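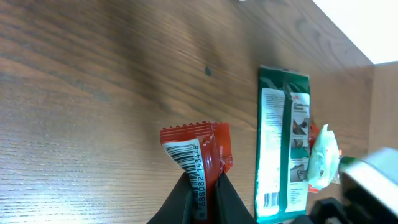
How to Sort Snacks and Packaged Groceries on the Kitchen Table

Posted 1 May 2018

Putting groceries straight from the bag into the cupboard is how you end up with three open bags of the same thing. Sorting them on the table first takes a few extra minutes and saves you from buying what you already have. The method below works for candy bars, crackers, dry soup and most other small packaged food.

What you need

A table with enough clear space to spread things out
A damp cloth and a dry cloth
2 shallow bins or shoe boxes
A marker and masking tape
A pencil and paper for the shopping list

Step 1. Clear and wipe the table

Take off everything that is not food. Wipe along the grain if the table is wood, then dry it with the second cloth. Small dark spots are easy to miss on a brown grained top. Run a fingertip over them. If you feel a bump, it is a crumb and will come off with the cloth. If it is flat, it is probably a mark in the finish and you can leave it. Do not scrape at it with a knife.

If a window or lamp throws glare on the table, stand on the other side. Dates printed in pale ink are hard to read with light bouncing up at you.

Step 2. Empty the bags in one corner

Put all the packages together in one corner and leave the rest of the table open. You will move each item across as you check it, so anything still in the corner has not been done yet. Keep cold food out of this. It should already be in the refrigerator.

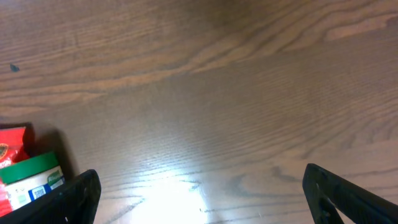 Work from the corner outward and take one package at a time. Sliding a whole handful across is how things get skipped.

Step 3. Check each package

Look at the seal first. Candy bar wrappers usually have a crimped edge at each end, and a folded corner on that edge does no harm as long as the seal is closed. Press the wrapper lightly. If air comes out, put the bar aside to eat today or throw away.

Next find the date. It is often near the barcode or stamped on the crimp. The long number printed with the barcode identifies the product and is not a date, though people do mix them up. If the date is hard to read, write it on a piece of tape and stick it on the front.

Step 4. Make the groups

Put snacks in one bin and cooking items in the other. Within each bin, stand the packages on end with the earliest date in front. Bars stand up well if you pack them snugly. Soft bags do better lying flat on top.

My bins are from Promside and hold up to 28 standard bars. Any box of that kind will do if it fits your shelf, so measure the shelf before you buy.

Step 5. Put them away

Carry the bins to the cupboard and set them in with the short side facing out. Chocolate should go on a lower shelf, away from the stove. In August I move mine to the coolest closet in the house.

Write down anything you are low on, then wipe the table again. Repeat the whole thing every 2 weeks, or whenever you do a large shopping trip.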